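FOOD SERVICE PACKAGING, UNIT 6
Tapered containers: form, rim and nesting

This handout goes with the bench session. Read sections 6.1 to 6.3 before you start and bring the unit 5 worksheet. The bench surface and the wall behind it are to be kept plain and light so that outlines and rims can be read without glare from print or pattern.

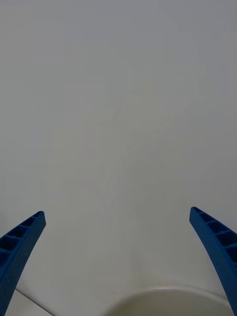
Notes by the course tutor, Wandwood Packaging Workshop
Revised April 2022

6.1 Terms
Taper: the difference between mouth diameter and base diameter, taken over the height. A container with taper is wider at the mouth. Taper lets like containers nest and lets a molded part leave its tool.
Rolled rim: an edge turned outward on itself. On a paper cup it stiffens the mouth, gives the lid something to grip and covers the raw edge of the board.
Sidewall: the wrapped blank, joined along one seam.
Base disc: a separate piece, set up from the bottom edge so that the cup stands on its skirt.

6.2 Reading a cup from above
Seen at an angle, a round mouth becomes an oval. Do not estimate the diameter from the short axis. Note the color of the outer wall and the inner wall separately, as they often differ. Check for contents before nesting or weighing. A small item at the bottom can be hidden by the near rim.

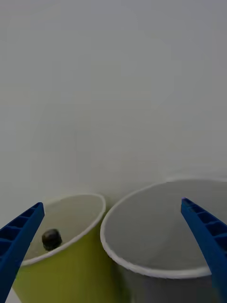
Fig. 6b. Paper cups, yellow-green and white, rims white. Dark object inside the yellow-green cup.

Record each cup on its own line of the sheet, even when two stand with their rims close together. Sheet 404 is used for paper and sheet 69 for plastic and metal. Results from the Tumutholm set are entered on the same sheets, with a T in the margin.

6.3 Other materials
A molded plastic container may have a thin, plain rim with no roll. Stiffness then comes from wall thickness. A beverage can is a different case: the body is close to a straight cylinder, drawn in at the neck, and the lid is seamed on. Cans are not nested. Stand them clear of the tapered pieces and log the lid and tab as one part.
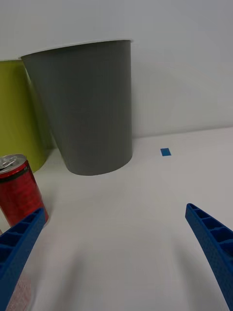 Do we measure a plastic container at the outside or the inside of the rim?
At the outside for stacking and storage, and at the inside for capacity. Write O or I after the figure.

6.4 To hand in
Sheets 404 and 69, completed in pencil
One side sketch of a tapered container with mouth, base and height marked
Answers to problems 2 and 5 from the Marchal reader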